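Filed under: Walls & Paint > Touch-ups > Solved

Search the help desk Go All topics

Ticket 800: Touch-up spots show on white wall, Mamia matte

Status: solved
Product: Mamia interior matte, white, bought through Novia
Room: back workroom, Kwok Street

What's wrong

Hi! First off, I love this paint. It went on like a dream and the room feels twice as big as it used to (it was mustard before, don't ask). My trouble is only with the touch-ups. I filled a few old nail holes on the long wall, dabbed some of the leftover paint over the filler, and every single dab shows. Straight on they vanish. Walk in from the hall with the light coming sideways and there they are, a row of shiny little coins. Same can, same brush, same white. I'd love to fix this without repainting the whole room, but I'll do it if I have to!

What I had on hand

Half a can of the Mamia matte, stored in the garage over the winter
A tub of Hirine lightweight filler
A 2 inch brush and a small foam roller
Sanding sponge, fine side and coarse side
A clamp lamp, which became the star of the show

Reply from Novia support

Thanks for the great detail! Shiny spots on matte paint nearly always come from one of these: filler that was never primed, paint that wasn't stirred well enough after storage, or a brush mark sitting in a rolled wall. Please try them one at a time so we know which it is. Start with the stirring, it's free. Go right down to the bottom of the can and keep at it for a few minutes.

Try 1: stir and dab again

Stirred until my arm complained. There was a thick layer of sludge at the bottom, so I was sure we had it. Dabbed over the spot nearest the door and left it overnight. A bit duller than before, so that's progress, but I could still find it with the lamp. I kept the lamp flat against the wall and moved it up slowly. What a tool. I can now see every lump I have ever left on any wall in this house.

Try 2: roller in place of brush

Sanded the second spot lightly with the fine side, wiped it with a damp rag, let it dry, and used the foam roller. Much better around the edges! The texture blends right in. The middle still has a faint ring, the size of the filler patch. So the brush was part of it, and the filler is the rest.

Reply from Novia support

That ring tells us a lot. The filler is soaking up paint at a different rate from the wall around it. Sand the spot back, put a thin coat of primer on the filler only, and give it a full night. Then roll two thin coats and feather the outside one past the patch by a hand's width. Please don't press hard on the roller at the edges or you'll leave a line.

Try 3: primer, then roller

Went to buy primer and came home with primer and a plant. Spot three is 33 inches off the floor and spot four is 34, so they sit almost side by side and made a perfect test pair. I primed three and left four alone. Then both got the same two coats, same roller, same evening.

Next morning, lamp on, and spot three was gone. I mean gone! I had to measure up from the floor to find it. Spot four had its ring, plain as anything. I did a small dance and primed everything else that needed it before breakfast.

Try 4: the rest of the wall

Sanded, primed and rolled every other spot along the wall. One dab near the outlet had a hard ridge from my first attempt, so that one got the coarse side of the sponge before the fine side. Left the window open a crack the whole time. By December standards it dried fast.

Checked it at 7 in the morning with the lamp, and again once the sun was coming in from the hall. All one white, all one sheen as far as I can tell. I'm thrilled with it.
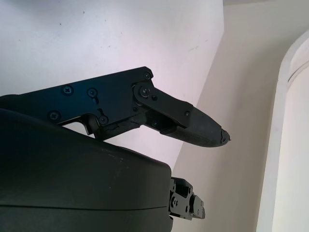 What fixed it

Primer on the filler, plus the foam roller. Stirring helped some, and I'd do it again every time. The brush has gone back in the drawer for trim.

Leftover question

Does the Hirine filler need primer even for tiny pin holes? I have a bunch of those in the hallway and I'm on a roll now (sorry).

Reply from Novia support

Very glad it worked out! For pin holes you can usually skip it. Press the filler in, wipe the extra off flush with a damp finger so none is left on the paint around the hole, and roll once it's dry. Test one behind a door first. Marking this solved, but replying will open it again.

Contact Novia support | Copyright Novia Home | Back to top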